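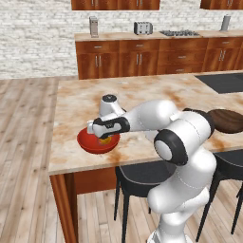

*A red bowl on the marble-topped kitchen island, with the arm's gripper just above it.*

# lumgate-recipes

Plain-text recipes from the spiral-bound, stapled and falling-apart cookbooks of Diltholm and the towns near it, typed up and cleaned into something a computer can read. There are 1,839 recipes in this release, taken from 70 booklets. I started with the one my family cooked out of (the cover is gone, and the page with the pancakes is see-through from butter) and then people kept handing me more, and I'm terrible at saying no to a cookbook!

If you only want to cook, go straight to the `text/` folder, open anything, and ignore the rest of this page. If you want the data, keep reading, because the measurements are weird and I'd like you to know that before you load the file and email me.

Last release: Jul 3, 2019

## What's in the repo

```
lumgate-recipes/
 text/ one .txt file per recipe
 recipes.csv one row per recipe
 ingredients.csv one row per ingredient line
 booklets.csv one row per booklet
 wisex/ the cleanup script
 NOTES.md my running grumbles
```

`recipes.csv` and `ingredients.csv` join on `recipe_id`. The id is the booklet number, a dash, and the page the recipe starts on, with a letter tacked on when a page holds more than one (booklet pages are small, and cookie recipes are short, so there are plenty of letters).

## Columns in ingredients.csv

| column | what it holds |
|---|---|
| `recipe_id` | see above |
| `line_raw` | the ingredient line just as printed, typos and all |
| `amount` | a number when I could get one, blank when I couldn't |
| `unit` | cleaned unit, or `none` |
| `item` | the ingredient, lower case, singular |

Always trust `line_raw` over the other columns. Everything to the right of it is me and a script making guesses. When the two disagree I'd love an issue with the `recipe_id` in the title – please don't send a screenshot of a spreadsheet, I can't search those.

## How the text was made

I typed most of it. I did try scanning and text recognition first, and for the booklets done on a real typewriter it was fine, but the ones duplicated in purple ink came out as soup. "1 c. oleo" came back as "lc. o1eo", and the fractions were hopeless. A half and a quarter look nearly the same when the ink has spread, and that is a pretty big difference when the next words are "tsp. cloves."

So the routine became: type the page, put it away overnight, read it back against the booklet the next day. Where I couldn't read something at all I wrote `[?]`. Where I could read it but didn't believe it, I left it alone and added `[sic]`. One fudge recipe asks for nine cups of sugar and gets its `[sic]`, although my aunt's neighbor swears that's right and wants me to take the tag off.

Handwritten notes in the margins are included when they change the recipe ("use less", "NOT 400", "double for reunion") and left out when they're private. They sit at the bottom of each text file after a line that says `MARGIN:`. They're my favorite part of the whole thing. Somebody in booklet 8 wrote "no" next to a gelatin salad and underlined it so hard it came through on the next page.

## Units, or why I have a headache

American cookbooks by and large use cups and spoons, so you'd think this would be easy. Then you get to "butter the size of an egg." Then "a 10 cent box of coconut." Then "1 can soup," from a time when everybody was buying the same can.

What I settled on:

- `c`, `c.`, `C` and `cup` all become `cup`
- `t` and `T` are kept apart **only** when the booklet clearly tells them apart. In the all-capitals booklets both are set to `spoon_unclear`
- `can`, `box`, `pkg` and `envelope` keep their own names, and I don't convert them to ounces
- egg-sized and walnut-sized lumps go in as unit `lump`, and yes, that's a real value in the column
- "some" and "enough" leave `amount` blank

I went back and forth on converting cans. An older version of the script did it, using sizes off the cans in my own pantry, and it was just plain wrong for anything before I was born. If you find a good source for old can sizes, tell me!
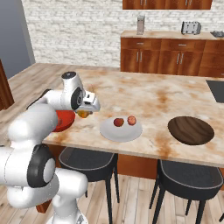 Citrus got its own rule, and it took me longer than all the flour put together. Half the booklets say "juice of 1 lemon," which is fine, but plenty say only "juice of 1," with the fruit named in the title, or in the recipe before it, or nowhere. In a bar cookie or a fruit punch it matters a lot. Something small and yellow-orange like the one in the gripper up there might be a lemon or might be a little orange, and a printed line that says "1 sm., juiced" leaves me in the same spot. When the title settles it, I use the title. When it doesn't, `item` says `citrus_unclear` and you can make up your own mind. Please don't bulk-replace those with lemon, I did that once and ended up with a lemon ambrosia that never existed.

Rind and zest are treated as the same thing. "Grated peel" too. Candied peel is separate, and so is anything out of a bottle.

## The cleanup script

It lives in `wisex/` and that's what it's called, Wisex, for reasons that made sense on the evening I named the folder. It reads everything in `text/`, splits off the ingredient block, and writes the CSVs.

```
cd wisex
python3 wisex.py ../text --out ..
```

It needs Python 3 and nothing else. Give it `--strict` and it will stop at the first line it can't split, which I use when I'm adding a new booklet. Leave that off and it shrugs and fills in blanks.

Known ways it falls over:

- ingredient lists set in two columns, where it reads straight across and gives you "flour raisins"
- recipes written as one long paragraph, with no list at all (every single pie crust in booklet 5)
- "salt and pepper," which it correctly makes into two rows, and "half and half," which it also makes into two rows

The last one is fixed by hand afterward in `fixes.txt`. I know. I KNOW. It works.

## Who printed these

Most of the booklets have no printer's name on them. A fair number carry the mark of Uddin Printing on the inside back cover, and those are a joy: clear type, an index, the same order of chapters every time. Breads, then salads, then meats, then a desserts chapter as long as everything else together. If you're training something to sort recipes by type, be aware that the Uddin chapter headings went straight into the `section` column, while for the other booklets I picked the section myself. There's a `section_source` column that says `printed` or `mine`. My idea of a salad is stricter than theirs. If it has marshmallows in it I called it a dessert, and I'm not sorry.

## What it's no good for

Please don't use this to say what people in Diltholm ate. These are the recipes people wanted their name next to, so it's cakes, bars, things in aspic, casseroles for a crowd. There's hardly any plain supper food. Beans on their own turn up almost never, and I know for a fact we had beans.

It's also no good as safety advice. The canning and pickling recipes are old, and several of them leave out steps that any current canning guide would insist on. I marked those rows `preserve = yes` so they can be filtered out, and the text files have a warning on the first line. Read them, enjoy them, don't put up tomatoes with them.

And the oven temperatures! "Slow," "moderate," "quick," and one "hot as for bread." I left the words in and made no number out of them.

## Names

The printed booklets give the name of whoever sent in each recipe. I took all of them out. Most were fine with it either way, but some of the booklets are recent enough that it felt nosy to leave them in, and it was simpler to do one thing for the whole set. That includes names inside titles, so a good many cakes are now called `[NAME]'s Chocolate Cake`, and there are enough of those that you should use the id and never the title to tell recipes apart.

If you spot a name I missed, open an issue with just the id and I'll pull it.

## Still to do

- [ ] booklets in the second box (water-stained, slow going)
- [ ] sort out `spoon_unclear` for the all-caps booklets by checking them against twin recipes elsewhere
- [ ] yields, which are a mess: "serves a bunch" is currently stored as text
- [ ] an index by main ingredient
- [x] stop the script from eating the last line of every file

I'm hoping to have the second box typed in August, if the zucchini recipes don't finish me first – there are so many, and they are all the same bread.

## Using it

Take it, cook from it, count things in it. Mention "Lumgate recipes" somewhere if you publish anything, and if you bake the oatmeal cake with the broiled coconut top, keep the oven door open a crack and stand right there while it browns.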